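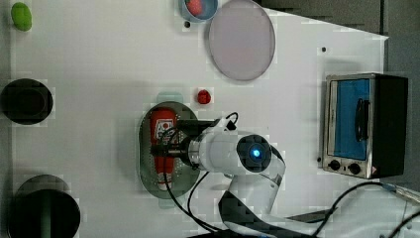
Two Thousand Tries at a Toy Kitchen

In February I was invited by Svetozár Vávra to the workshop of Grusik, where a robot arm is learning to handle kitchen things. The people there do not write rules for it. They collect examples. A person guides the arm through a short task and the computer keeps everything: the camera views, the angles of the joints, the moment when the fingers close.

On my visit they had 2,361 recordings, of which 2,013 were good enough to keep.
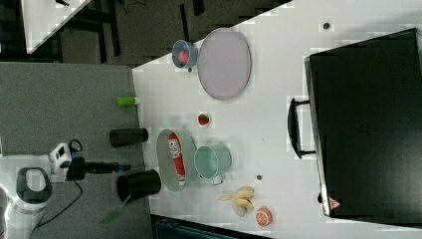 A red snack package waits on the smaller tray, near the mint-green mug.

Drahomíra Zelenák does most of the guiding. One session is 40 recordings, and then she must rest her wrists. "In the first weeks I was too elegant," she told me. "I did every movement the same way, and the model learned only my habits." Now she moves the objects between tries and changes the angle of her approach. 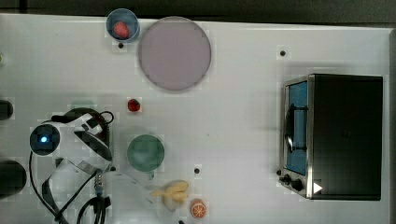
What a strawberry teaches

The toy fruit looks childish, but Vávra is very serious about it. A strawberry can sit in the blue bowl or on the bare table, and the system should learn to deal with both. Small mistakes are also welcome. If Zelenák misses and corrects herself, the recording stays in the set, with a note. There are 124 with such a note.

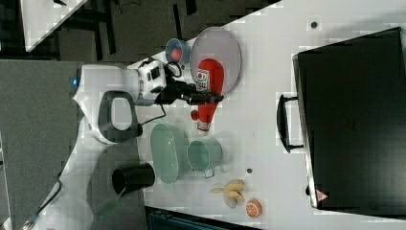 The ketchup question

The squeeze bottle is the favourite subject of argument in the workshop. Zelenák likes to take it by the middle. Vávra would prefer more variety, also near the cap, and he has asked for another session only for this. She has agreed, but after lunch.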